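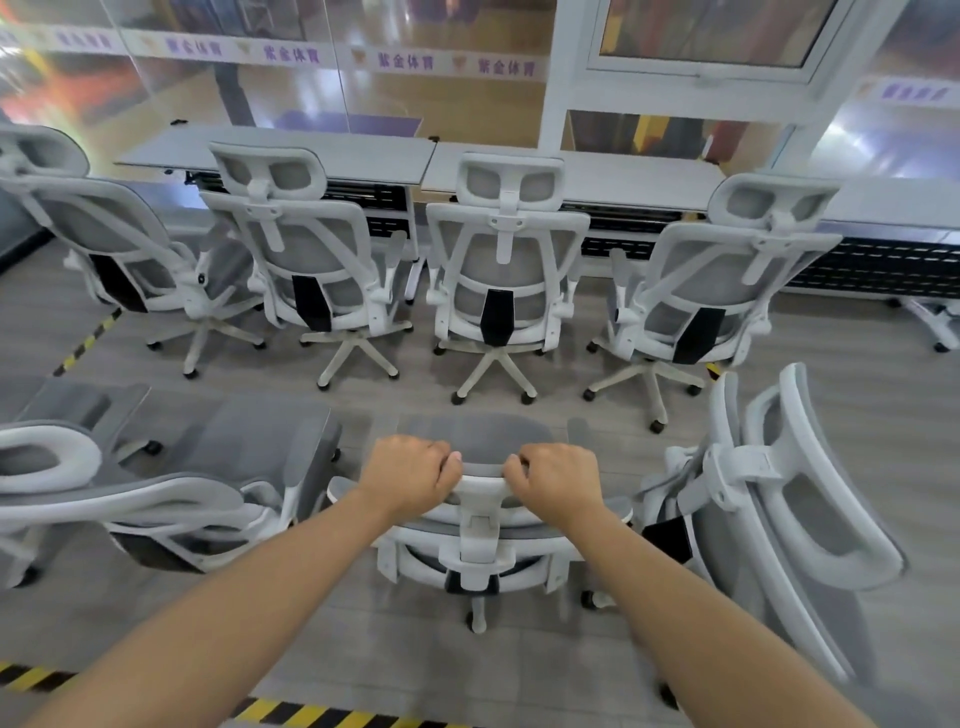 Setup and Maintenance of the Kolus Chair-Moving Robot
Project report, Flelden Technical College, Department of Applied Automation

1. Background

Kolus is a wheeled base with a lift column and two arms. It moves office chairs by taking the top edge of the backrest in both hands and pushing or pulling. The department received it in March with the Flukari controller installed but with no working calibration and a worn left wrist. My project was to get it back into a state where it could run a full afternoon, and to leave written instructions for the next group.

The arms and the lift column are covered in this report. The navigation software is not, except where it affects the docking position.

2. The task

The reference for the hand positions is a person doing the same job. Both hands go on the top rail of the backrest with the fingers curled over the plastic frame. On a chair with a headrest the hands have to come in below it, so the approach height matters more than I expected. The chairs are on casters and will roll away if one hand touches before the other. They also turn if the hands push unevenly.

A backrest that is tipped far back is a separate case. The top rail is then much lower and farther from the base of the chair, and Kolus cannot reach it with the stored approach. For now these chairs have to be put upright by hand before a run.

3. Condition on arrival

The Flukari log showed 2,007 operating hours. The last recorded service was at a much lower figure and gave no details. I found the following:

– play in the left wrist, which could be felt by hand with the brakes on
– finger pads on both hands hardened and shiny
– lift column belt slack enough to touch the cover at full height
– fault 127 on nearly every start

Fault 127 is listed in the manual as "wrist reference not found." At first I took it for a sensor problem and swapped the left and right sensors. The fault stayed on the left side, so I moved on to the mechanical parts.

4. Repair of the left wrist

Lower the column fully and support the forearm before releasing the brake. I used a folded blanket on a stool. The wrist cover comes off with 6 screws, and the two nearest the cable are shorter than the others. Put them back in the same holes, or the long ones will press on the harness.

Inside, the clamp ring on the output shaft had worked loose and the reference mark had turned with it. The bearing itself was fine. I cleaned the shaft, set the ring back against its shoulder and tightened it to the value in the manual. The old harness tie was brittle and broke when I moved it, so that was replaced too.

After reassembly the reference has to be taught again. The stored value on my last run was 2,443 encoder counts. If a later value is far away from this, check the clamp ring first – the software will accept a bad reference without a warning.

The new finger pads are Fortin soft pads, cut to length with a knife. They grip the smooth plastic rim better than the old ones, but they pick up dust and need to be wiped with a damp cloth before each session.

5. Tests beside walls and other chairs

Moving a chair in open floor was reliable after the repair. Corners were harder. With a wall behind the chair there is little room for the fingertips, and a neighboring chair on the right takes away space for the right forearm. I brought the right hand in closer to the middle of the rail for these positions and lowered the approach speed. Cables along the wall are a hazard for casters and have to be checked before a run.

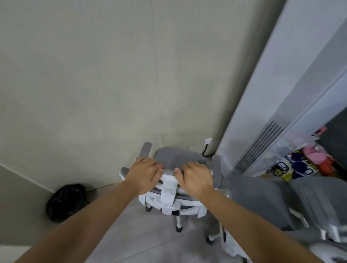

6. Routine checks

Before each session: wipe the finger pads, check the wrists for play, and run the reference routine once with no chair in reach.

Every month: check the belt tension at full height and look at the harness where it enters the left wrist. Write the operating hours in the notebook kept with the controller.

7. Remaining problems

The lift column still makes a clicking noise near the top of its travel. I tightened the belt and it became quieter but did not go away. The next group should open the upper cover and look at the pulley, which I did not have time to do before the lab closed in July.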